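Sterkar hand gripper kit, two-unit rental from Corkholm
Pre-use safety checklist, with my comments
Checked 2019-07-18

1. Fingers. OK. I squeezed each trigger slowly and watched the yellow fingers close all the way. No cracks, no rough edges that could snag cloth.

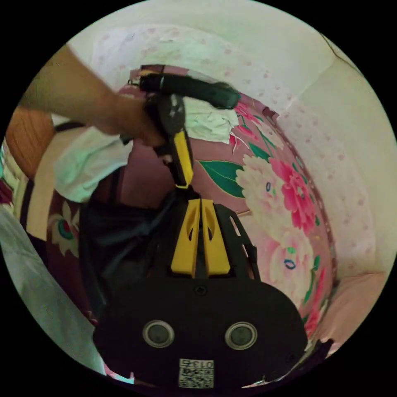 I'd still like a spare pair in the case, because these take all the wear!

2. Frame and screws. OK. Nothing rattled when I shook it (gently, promise). The manual wants the screws retightened after 84 hours of use, so put that on your calendar.

3. Pinch points. Comment. Keep your free hand behind the black frame. I forgot twice and got nipped once. 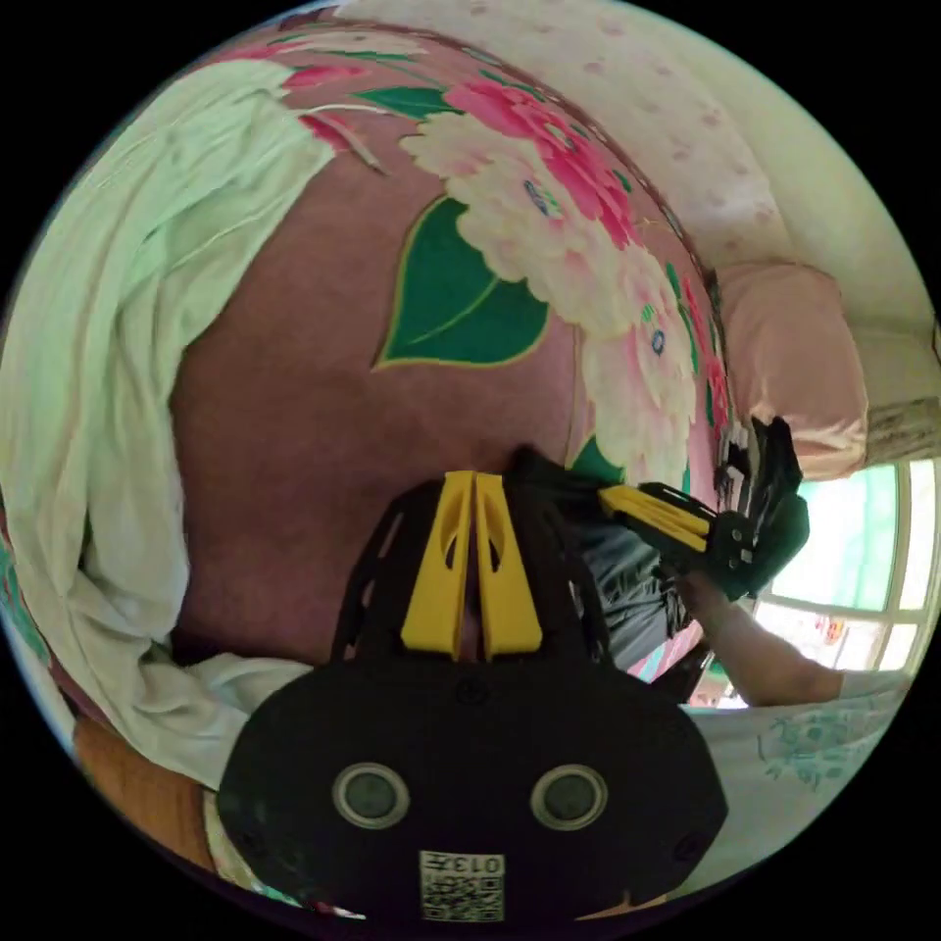

Can one person run both units?
Sure, one in each hand, but your wrists get tired. I'd take a break after 6 folding rounds.

4. Labels. OK. Codes are flat, clean and not peeling.

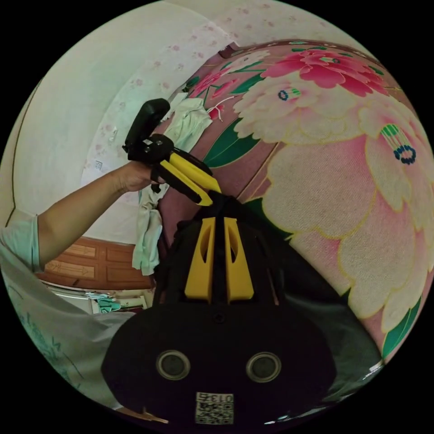

If one starts to lift, tell Corkholm before you clean it, they're picky about that.

5. Floor and cables. Needs work. Tape down anything you could step on while you're watching the cloth.
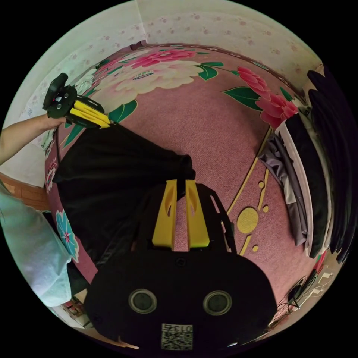
I'd also ask for longer leads, the ones in the kit are pretty stingy.

6. Storage. OK. The 256 GB card seats firmly and the door latches.

Result: pass, with item 5 to be rechecked before the Vanley order goes in.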